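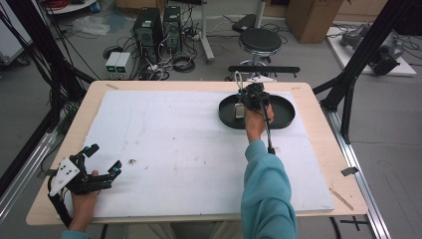 Tresteck, Skultthorpe building - workroom upkeep meeting
Minutes, 16/01/2023
Chair: Els Prins. Also present: one from stores, one from Gosselin (joined for items 2 and 3). Apologies from purchasing.

1. Last minutes
Read, agreed. One correction, the shelf order was November and went to Ziridari, not Gosselin. Chair to fix teh file copy.

2. Work table
Long talk on the table cover. Replace or clean? Gosselin quote for a new one plus fitting is 58 dollars, stores thinks we can cut it ourselves. Wood underneath is fine, no plan to refinish. Agreed: try cleaning first, plain soap and a soft cloth, no solvent. 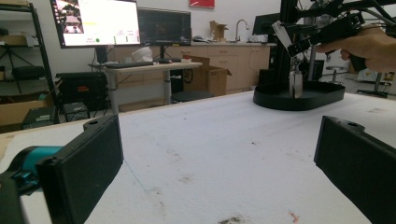 Cleaning order was next. Stores wants the whole top done in one go, Els would sooner do it in halves so work can carry on. Halves it is. Start with the worst marks, the dark gray smudge and the little pinkish-red one over to the right, then the general scuffs. Oval tray stays at the far right for small parts and gets wiped out same time. Nothing else to be parked on the table overnight. Action: stores, before next meeting.

3. Desk and sink side
Desk needs a tidy. Keyboard stays where it is, anything that isn't desk stuff goes in the cabinets or the trash. Screens to be wiped with the dry cloths only - second reminder on this. Flat cardboard not to be kept by the faucet, gets damp. Gosselin left after this item.

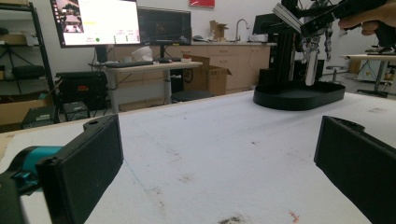 Can boxes be left on the floor by the desk until recycling goes out?
Only while somebody is unpacking them, after that they go down the hall the same day.

Cabinets under the counter - labels still missing on most. Els has the label tape, will do it. Stools go back under the desk at end of day. Budget for room sundries is 3000 for the year, roughly 16 percent spent, no concerns raised.
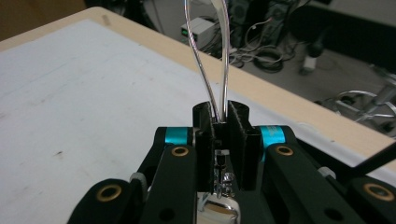
Page 2 of 2

4. Small parts and wire
Wire loops turning up loose on the table top. Shiny silver ones hard to spot when they land on the floor, and the vaccum doesn't like them. Agreed they go in the tray or back in their drawer when finished with. Stores to find a drawer with dividers, price from Ziridari by next time.

5. AOB
Light switch by the door sticks, reported twice. Els to chase.
Next meeting date to be set by email. Closed 4 pm.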